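3.2 Fasteners and the life of a bag

Most of us have thrown out a good bag over one bad zipper. We wanted to know how often that happens, and the answers were a delight to read! Of the 90 households we spoke with in Gresteck, 60 had put away or binned at least one bag with sound fabric and a failed fastener. Blöndal's earlier work in Orberg found much the same pattern for coats.

The slider came up far more than the teeth (Figure 4). People spoke of it as the part they would try to fix first, often with pliers, candle wax or a bit of pencil lead, and 21 of them had a favourite trick they were keen to show us.
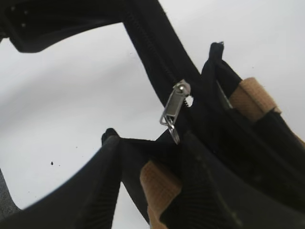
Figure 4. Metal slider on the zipper of a black fabric bag.

3.3 Who does the mending

Repair was a family habit. In 17 homes one person looked after every zipper in the house, and the skill had usually come from a grandparent.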